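Workshop tips: when the arm stops over the bin

Print this page | E-mail this page

These notes apply to small bin-picking cells set up on an ordinary workbench. The fault dealt with is a stop part way through a pick, with the gripper down inside the bin and a part under or between the fingers. On our bench the pendant logged it as 1111, a number we assigned ourselves in the cell program, so yours will differ.

What went wrong

The cell had been running for 17 picks when the arm stopped low in the bin. The operator released the fingers, cleared the message and restarted from the same line. The bin had moved 6 mm towards the arm, the stored floor position no longer matched, and the next descent put a finger against the metal. The finger bent. A spare from Dallano took most of November to arrive.

The gripper was not at fault. One bin clamp had been done up on a smear of cutting oil and had lost its grip.

Before you reach in

1. Press the emergency stop and leave it pressed. A paused program is still a live program.
2. Take the pendant with you, or put it where you can see the screen from the bin. One person holds it until the job is finished.
3. Shut off the air, if the gripper uses it, and wait for the gauge to fall to zero. Fingers can open or close as pressure drops.
4. Keep your hands out from under the wrist. Brakes hold the arm, but a worn brake may let it sag.

Clearing the part

5. Look at how the part lies before touching anything. With long blocks, one end may be hidden under the gripper while the other is in plain view. Pull on the visible end and you load the finger sideways.

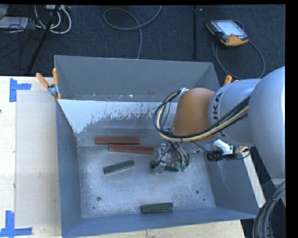 6. Stand clear, reset the stop and jog the arm straight up at the lowest speed. Do not swing it sideways until the fingers are above the rim.
7. Press the stop again, then lift out any blocks lying against one another and lay them back separately.
8. Check the cables at the wrist. Look for flattened spots, pulled connectors and loops that could catch on the rim.

Fixing the bin

Wipe the rim and the clamp pads with a dry cloth. Spring clamps are adequate for light parts - check them at the start of each shift. Tape marks on the bench show at a glance if something has shifted, but they hold nothing in place. For heavier parts we now use a Wieser stop block screwed to the bench.

Restarting

Touch off the bin floor again before the first pick, even if the bin looks square. Run the first cycle empty, at reduced speed, with a finger on the stop. Write the fault in the cell log. Ours is at entry 222, and the clamp appears in more of them than it should.

Related items
Busex bench vices: cleaning the screw
Removing cutting oil from bare wood
Lavlow air regulators: finding a slow leak
Storing spring clamps
Labelling cables behind a bench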